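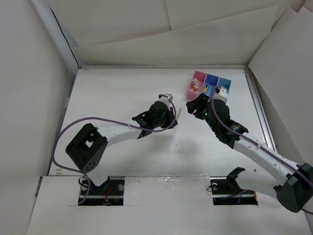 Fast travel ruins games, a reader of the first edition wrote to me, and a design textbook that spends a whole chapter on it is teaching people to ruin them faster. I've kept that email. I disagree with about half of it, and which half changes depending on what I've been playing lately.

So welcome to Chapter 7, where we talk about getting the player from one side of the map to the other. You've spent the last two chapters laying out towns, roads and landmarks, and I hope you're a little proud of your map by now. The trouble is that your player is going to cross it over and over (and over), often with a full backpack and ten minutes left before dinner. A road that felt like an adventure on the first trip can feel like a commute by the fifth. What do you do about that?

I first ran into the question on Brustside, an open-world game I worked on at a small studio called Bouvier. It had two main towns, Mullanport on the coast and Metport up in the hills, with one long road between them. I loved that road. I'd put a collapsed bridge on it, and a fox that crossed in front of you at dusk, and a toll booth where the keeper remembered if you'd been rude. Then we let 35 playtesters loose on it for a month and looked at the logs. They made 2,807 trips between the two towns, and 2,190 of those were done from the map menu. My poor fox!

My first reaction was to take the menu out. We tried it for one build, and the players walked the road, sure, but they also stopped taking any quest that sent them to the other town. They sold their loot at bad prices in Metport so they wouldn't have to carry it down to the harbor. I'd wanted them to see more of the world and they ended up seeing less of it.

What helped in the end was a lot of smaller stuff. We moved the travel points out of the town squares and put them at the edges, so you always arrived with a short walk ahead of you. We added a ferry that only ran in the morning, game time, and people planned their day around it, which I hadn't expected at all. And we cut the road itself. There was a stretch of 670 meters past the quarry with nothing on it except my favorite view, and I fought for that view, and I lost, and the road was better.

Before you read on

Open the map you made for the Chapter 6 project and pick the two places your player will visit most. Walk between them five times in a row, without skipping, and keep a notebook next to you. Write down the moment on each trip when your mind starts to wander. Do this before you look at the rest of the chapter — I'd like you to have your own boredom on paper before I start telling you about mine.

What's in this chapter

Section 7.1 is about plain old walking: movement speed, sprint meters, and how far apart two interesting things can be. Section 7.2 covers mounts and vehicles, which are more work than they look (every fence you've placed becomes a problem the day you add a horse). In 7.3 we get to menus and instant travel, what to charge for it, and whether to charge at all. Section 7.4 takes up unlocking, so things like whether a player should have to reach a place on foot once before they can jump there. The last section, 7.5, goes back to Brustside and follows the Mullanport road through four versions. You'll get to see the bad ones too.

A few terms

Travel point: any spot the player can jump to or from.

Dead stretch: a piece of route where the player has no decision to make and nothing new to look at. People argue about how long a stretch has to be before it counts. We'll argue about it in 7.1.

Travel cost: whatever the player gives up to skip a trip. Coins are the usual one, but time of day, food, a rare item or a missed random event all count.

First crossing: the first time a player covers a given route. I'll be treating this as its own design problem all the way through, and so should you when you do the exercises.

7.1 Walking

Let's start with speed, and with a mistake I see in nearly every student project. You set the walking speed on day one, when the map was a gray box with two cubes in it, and you haven't touched it since. Go and check. If your towns have moved apart and that number hasn't changed, every trip in your game has been getting longer while you worked on something else.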